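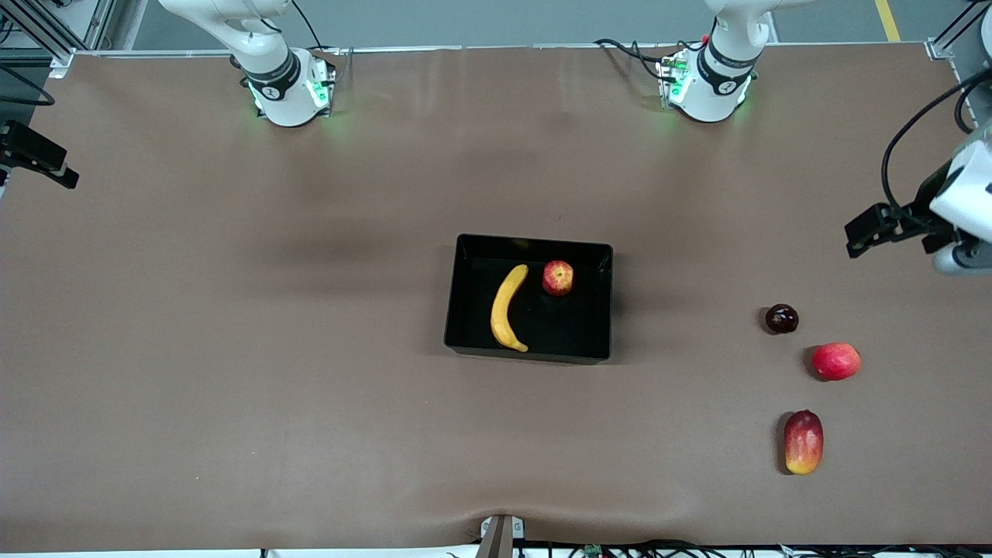

How long should a washed fruit bowl's contents dry before going back in?

Leave fruit on a clean tea towel for 40 minutes, then wipe the stem ends — water sits there longest and mould follows.

Storage notes

Keep bananas apart from apples. Ripe apples give off ethylene and the bananas will spot early.

Citrus holds longer in the crisper than on the bench. Check it weekly and discard any with soft patches.

Berries: rinse only what will be eaten that day.

Bench cleaning: 20 mL white vinegar in 800 mL water. Do not use on marble or other natural stone.

Otarby Kitchen Notes, updated 6 May 2023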